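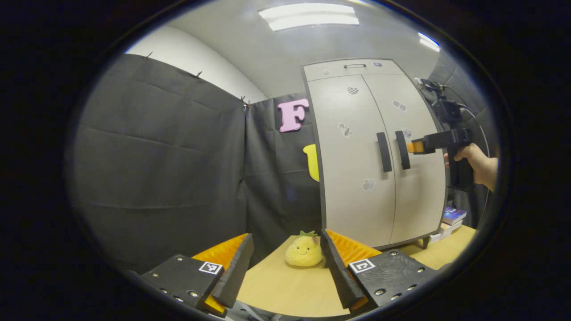 **Curtain on clips vs. a proper track – small shared room**

**zodden_refit** – Nov 3, 2020

I need to close off one side of a room, next to a tall two-door cabinet. Current setup is a dark gray fabric curtain held along the top edge by four small black clips. It hangs in wrinkled panels and I would like it flatter. Constraints:

- the wall above is curved, so a straight track will not sit flush
- no drilling into the ceiling
- foam letters get pinned to the fabric (there's a pink F on it now), so it has to take pins

The cabinet is light gray, on short legs, drawer section on top. It stays where it is. Budget is small. What would you change first?

**Giltwood**

Add clips. Four is too few for a fabric of any weight. The top edge sags between the clips and the folds start there. I use one every 10 inches on a canvas divider and it hangs flat enough.

**m_perrault**

More clips will not remove wrinkles that are already in the cloth. Take it down and steam it, or iron it on the back at a low setting after checking the fiber content. Then weight the hem. Drapery chain is sold by the yard and goes in a 1-inch channel.

**Giltwood**

Hem weight on four clips pulls the fabric through the jaws. I have had this happen. Clips first, then the chain.

**Darius Zariņš**

Disagree with both, mildly. Clips are a temporary fix whatever the number. A tension cable with ring hooks spreads the load and doesn't care about a curved wall as long as you have two solid anchor points. I ran one across a 14 ft classroom in June and it has needed one adjustment. Use a turnbuckle at one end or you will never get the slack out.

**zodden_refit**

One end could go to wall. The other end would have to be the cabinet, and I don't trust it for that.

**Darius Zariņš**

Then don't. A cable under tension will pull a freestanding cabinet forward, especially one on legs. Put a floor-to-ceiling tension pole beside it and anchor there. Check what the ceiling is made of before you load it.

**solheim_b**

The pole plus cable costs more than the curtain is worth. If people are sticking things to it anyway, skip fabric and get a folding felt panel. Jinberg makes a freestanding one that takes pins, no hardware. The letters would sit flat instead of following the folds.

**m_perrault**

Felt panels are fine until someone leans on one. How wide is the opening?

**zodden_refit**

2,290 mm, measured at floor level. I haven't measured at the top.

**m_perrault**

Measure the top. With a curved wall the two numbers will differ, and the top one sets your cable length and clip spacing. For a flat hang, cut the fabric to the opening plus 4 inches. Most wrinkled curtains I see are too wide for the gap and the surplus bunches up.

**Giltwood**

Agreed on width. It may be the whole problem.

**tarn_and_twill**

Separate point about the letters. Pins leave holes in a tight weave and the holes run once the cloth is under tension. Sew hook-and-loop dots on the curtain and glue the mating side to the foam. Test the glue on a scrap first, some solvents eat craft foam.

Same goes for the stickers on the cabinet doors if you ever want those off. Warm air and a plastic scraper. No acetone on a painted finish.

**zodden_refit**

The stickers can stay. Hook-and-loop is a good idea, I'll do that.

Plan so far: measure the top, trim to width, steam, double the clips. If it still sags I'll price the pole and cable.

**solheim_b**

You'll be pricing the pole.

**Darius Zariņš**

Hem the cut edge before you rehang it. Raw edges curl, and then you're back to wrinkles along the side.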